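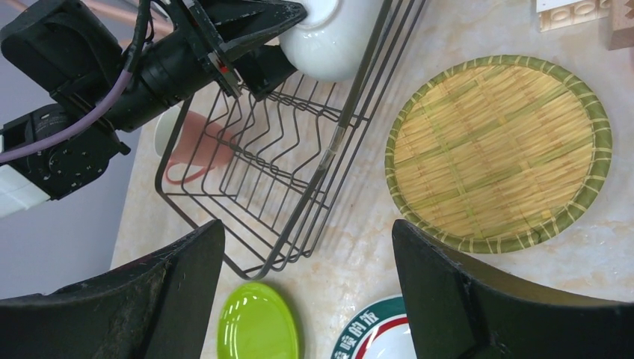

The mugs, the wire rack and the bamboo tray at the practice table in Prundale.

About Hindden

Hindden is a small school for everyday housekeeping. We teach people to cook a plain supper, wash up after it, fold a fitted sheet (yes, it can be done!) and put a kitchen back together so the next person can find the colander. We have two teaching kitchens, one in Prundale and a smaller one in Stoltley, and we love this work more than is probably reasonable.

How we got started

Ya-wen Kan began Hindden with 11 students and a borrowed church kitchen. She had spent years running the back end of a busy lunch place, and what she missed most after leaving was the hour after closing, when the dishes got done and everybody talked. Her first class was called simply "The Washing Up." It ran for 4 weeks and half the group signed up again straight away, so she wrote a second course, and then a third, and somewhere in there we became a school.

The Prundale kitchen opened to students on 2018-04-24, a Tuesday, with the paint barely dry in the hallway and one tap that only ran hot. We fixed the tap. The hallway has been painted twice more and we still can't agree on the color.

What a class is like

You'll be on your feet, with your sleeves up, pretty much from the start. We keep groups small and the dishes mixed. Our cupboards have never held a matching set and we like it that way, because homes don't either: a terracotta-colored mug next to a little white cup, a lime-green plate bright enough to wake you up, a white one with Chinese characters in dark green along the border. Learning to stack a rack when every piece is a different shape is a real skill, and it's such a pleasure when it clicks. Mugs go in on their sides or upside down depending on the rack, plates go in the slots by size, and the bamboo tray gets wiped, dried and stood somewhere airy.

We talk a lot while we work. Students trade recipes, argue about sponges (brush people and sponge people will never make peace) and bring in the thing from home they've never known how to clean. Bring yours! We've had burnt kettles, a waffle iron and a very sad cutting board.

Our courses

The Washing Up is still where most people begin. It covers sorting, soaking, drying and putting away, and you don't need to have cooked anything first.

Plain Suppers is our cooking course, with weeknight food and a full clean-down at the end of each session.

Cupboards and Drawers is for people who have just moved, or who have lived somewhere for years and still keep the lids in three different places. It starts fresh each May and fills up early.

The Ignacio Table is our Saturday session for children and the grown-ups they bring along. It's named after the street where our first kitchen was. Everyone sets a table, eats at it, and clears it again, and the five-year-olds are often the best at the last part.

The dish library

Over the years people have given us plates, bowls, cups, trays and baskets, and we now have more than 500 pieces. Students can borrow up to a shelf's worth for a party or a family dinner at no charge. Just bring them back clean. If you have odd pieces looking for a home, we're happy to take them, chips and all, as long as the edges are safe to handle.

Visiting us

Both kitchens hold an open afternoon once a month, and there's always tea. Prundale has step-free access from the parking lot and one sink at a lower height. Stoltley is up a short flight of stairs, so call ahead if that's a problem and we'll find you a place in the other group. Aprons are on the hooks by the door. Please take one, even if you're only planning to watch.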